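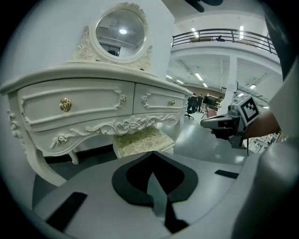 1/ Furniture protection plans. I've been reading the terms on these for a while and I have questions. The pitch is always a red wine stain on a pale couch, and then the same plan gets sold on everything else in the store. Take a white vanity with carved scrolls up both sides of the mirror and a gold rose for a drawer knob. What would you expect to go wrong with that over five years? A chipped curl on the molding, a knob that works loose, a drawer that sticks. Now go look for any of those three in the list of what's covered.

40 comments 2 shares

2/ I'll save you the looking, at least for the plan I have in front of me. It's the Tekerus plan, sold at the register by Zulholm. Chips are covered if they come from "a single accidental event" and you report it in the reporting window. Loose hardware is "routine maintenance." Sticking drawers aren't mentioned anywhere.

3/ So that's one maybe, one no, and one shrug. For a product whose whole job is to make you stop worrying.

4/ How I got into this: my neighbor Heather Purves bought a sectional for $3000 and said yes to the plan without really deciding to. The salesperson had already typed it in. She asked me to read the booklet, since I'm the person on our street who reads booklets.

5/ The words that do all the work are "single accidental event." A kid jumps on a couch every afternoon and the seam goes. Is that an event? The booklet says damage that "accumulates" is excluded. Most damage to furniture accumulates. Sitting accumulates.

6/ I'd also like somebody to explain the reporting window. You have to report a stain within days of it happening, and you have to say when it happened. Think about the last stain you found on something in your house. Do you know what day it got there? I don't know what half of mine are, let alone when.

7/ Heather found a mark on the arm in September. She told them the truth, that she'd just noticed it and had no idea how long it had been there. Claim denied, "unknown cause and date." The lesson a customer takes from that is to make something up next time, and I don't love a product that teaches people that.

8/ Some replies already saying the plan paid out for them, no trouble. I believe you! Dimas Yusof had a recliner mechanism replaced and says the tech was great. I'm asking what the rule is, and whether a normal person could guess it from what they were told at the register.

11 replies

9/ Also, please look up who you're dealing with. The store sells it, Tekerus is the name on the booklet, and the claims line is answered by a company called Drultico. When Heather called the store, they told her to call the plan. The plan told her to call Drultico. Drultico asked if she'd tried the store.

10/ Every one of those people was polite. I want to be fair about that. It still took her three phone calls to find out who was allowed to say no. 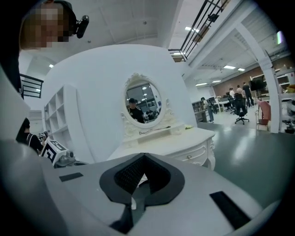
11/ "It's only $40 a year." Is it, though? You pay it all up front, so the store has the whole amount on the first day, and you have a promise that gets harder to collect on the longer you own the thing. If you finance the couch, the plan gets financed along with it, and you're paying interest on the promise too.

12/ Nayara Macedo asked whether you can cancel. Yes, usually, and this is the part worth knowing. In Heather's booklet there's a full refund early on and a partial one after that, minus a fee. The cancellation section is on the second-to-last page, under a heading that doesn't have the word "cancel" in it. Go find yours tonight.

13/ Put it in writing when you do. Keep the confirmation. Heather's has a reference number ending in 3038 and she has now read it aloud so many times that I know it too.

14/ What about wood and painted pieces, somebody asked. I called a repair shop, Van der Linden, and talked to Frans Visser, who does finishes there. I asked what people bring in most. He said rings from cups and legs damaged in moves. Then I read him the exclusions. Moving damage is out. Rings are in, if reported in time, and if the cup had a coaster-shaped alibi. (That last bit is mine. The real wording is "reasonable care.")

15/ He also said a lot of small jobs cost less than people fear, and that they wait years to ask. I'm a little wary of a repair guy telling me repairs are cheap. But he did give me prices over the phone, and none of the plan people would give me any figure for how often they pay.

16/ That's the number I want. Out of all the plans sold, how many people ever file, and of those, how many get a repair? I asked the store. I asked Tekerus. I asked Drultico twice. I got "we don't share that" and a link to a page of happy reviews.

17/ Maybe the number is great! If it is, print it on the booklet. I'd buy one.

9 replies

18/ Geert Van Leeuwen, who used to sell mattresses, says plans were what his manager asked about every morning. The actual beds hardly came up. He thinks they're fine for people who sleep better with one. I said that's a strange thing to hear from a mattress man, but okay, it's a real point. Peace of mind is worth something. My trouble is that the peace of mind ends the day you call.

19/ Mattresses are their own mess, by the way. On the one plan I've read, a stain voids the coverage for sagging. So you can have a bed with a valley down the middle, and they'll want a picture of the fabric first. Buy a mattress protector. A cheap one.

20/ Things I'd ask before saying yes, and I'd ask them standing at the counter with the booklet open:
- Who decides my claim, by name?
- What happens if I don't know the date?
- If you can't fix it, do I get money, or store credit?
- Does the plan end after one replacement?

21/ That last one got me. In Heather's plan, if they replace one section of the sectional, the whole contract is "fulfilled." One cushion and you're done. I read it out loud to her and she asked me to read it again.

22/ And if the salesperson says "oh, it covers everything," hand them a pen and ask them to write that on the receipt. I've done this once, for a dresser. He laughed, then he took the plan off the bill.

23/ Somebody wants to know if I'm against all warranties. No. I have one on my fridge that came with the fridge. If it stops being cold, they come. I didn't have to tell them what time the cold left.

24/ Where Heather's at now: she appealed, they asked for photos, she sent photos, they asked for the photos again in a different format. No answer yet. I'll post it when she gets one, whichever way it goes. In the meantime, she turned the throw blanket sideways and you can't see the mark.

25/ If you have a different company's booklet and don't mind typing out the exclusions page, put it in the comments. I especially want to see how they define "accident." So far I've seen three definitions, and one of them left out dogs.

17 replies 6 shares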